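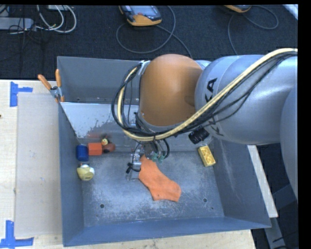 My Night at the Salix, and a Film I Can't Stop Humming

I had all but given up on seeing anything on a big screen this spring. Work has been busy, the good theater is forty minutes away, and the couch is right there, you know? But then the Salix in Grestport put up its April schedule and there it was in tiny letters near the bottom, a late showing of Plarkley, songs and all, with the intermission left in. I bought a ticket before I'd even checked whether I could get home afterward.

For those of you who haven't been following along (hello, and welcome, there are a lot of posts about musicals here and I'm sorry in advance), Plarkley is the big family picture with the ferry and the two feuding sweet shops. I'd heard the songs months ago. My cousin sent me the soundtrack over the winter and I played it in the car until I knew every word, including the words in languages I don't speak. So I came to the movie backward, knowing all the music and none of the story, and I kept wondering where each song would land.

Some of my guesses were way off. The slow one with the flute, which I had always pictured as a love song, is sung by the grandmother to her shop on the night she thinks she has to sell it. I was not ready for that. I had a mouthful of popcorn and I just sort of held it there until the song was over. And the fast one, the one I do the dishes to, plays over a long argument about a parking space!

The Salix is a funny old place. It has 250 seats, and the ones on the left side tip forward a little so you spend the evening pushing yourself back with your feet. I always forget this and always sit on the left. The screen is a good size, though, and they've done something to the sound since I was last there, maybe two summers ago. The drums in the opening number came up through the floor. A little girl in the row ahead of me stood on her seat for the whole thing and danced, and her father gave up asking her to sit down somewhere in the second verse.

Now, the ferry dance. If you've read anything at all about this movie you've read about the ferry dance. There are 300 dancers in it, on the deck and the stairs and the dock, and it goes on for what felt to me like a very happy week. I'd seen a short clip of it on my phone and thought, well, that's nice. On a phone you can't see the people at the back. On the big screen you can, and they're wonderful – there's a man way up by the funnel in a green shirt who is having the time of his life, and I ended up watching him more than the leads. I hope he gets a movie of his own.

I do have some complaints, so you'll know I was paying attention. It's long. The second half has a court case that could have been one scene and is five, and the villain explains his plan to his lawyer, then to his brother, then to a goat. The goat scene is funny, I'll give them that. The subtitles also went by too fast in the jokes, and I could hear half the room laughing a moment before the rest of us caught up. I also wish the younger sister had more to do in the last hour. She's the best thing in the first part and then she goes off to college and we only hear from her on the phone.

The intermission was a treat all by itself. They sold tea and those little cumin biscuits in the lobby, and I got talking with a couple who had driven in from Alipour and were seeing it for the third time. They told me to watch the reflection in the shop window near the end. I won't say what's there. I will say I gasped out loud and was shushed by somebody much younger than me.

It was past midnight when we all came out, and a few people were still singing on the sidewalk. I sang too, quietly, and then not so quietly once I was in the car with the windows up.

If you want to catch it, the Salix has it for one more week, late show only. Sit on the right. And if any of you know where a person can find the sheet music for the grandmother's song, please leave me a comment, I've looked everywhere and I'd love to try it on the piano before my sister comes to visit.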